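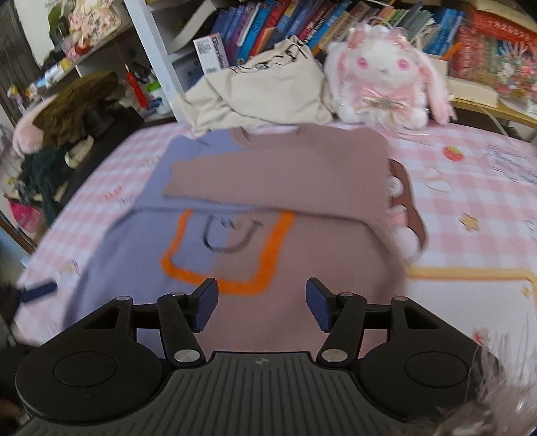 Liis Butkienė
Staff writer, home and family pages

November, a little after 9 p.m.

Spent the evening on the sweaters. The plan was to fold all of them on the bed and be finished before supper, and I got through 14. The lavender and pink one with the smiley face took the longest. It's a knit, and if I fold it in thirds the way I do the T-shirts it springs open again. What works better is laying it flat, bringing the top down over the chest, then the sides, then in half. The face ends up inside, so I'll have to know it by the colors.

Didn't move the toys first. The bunny stayed up at the head of the bed in her ruffles, next to the tote bag with the cartoon people on it. The little fluffy one was partly under the sweater. I should wash the tote -- it's canvas, so cold water and hang it up.

The strawberry sheet is still my favorite of the gingham ones. It needs to come off tomorrow all the same.

Lena Szewczyk called while I was sorting sleeves. She bought a set of drawer dividers from Binska for 30 dollars and says they slide around. I told her to put a piece of shelf liner under them. We talked for nearly an hour, mostly about her mother's move.

Still to do: the bottom drawer, the scarves, the bag for the thrift store. The gray cardigan has a hole at the elbow and I haven't decided about it. Bed now.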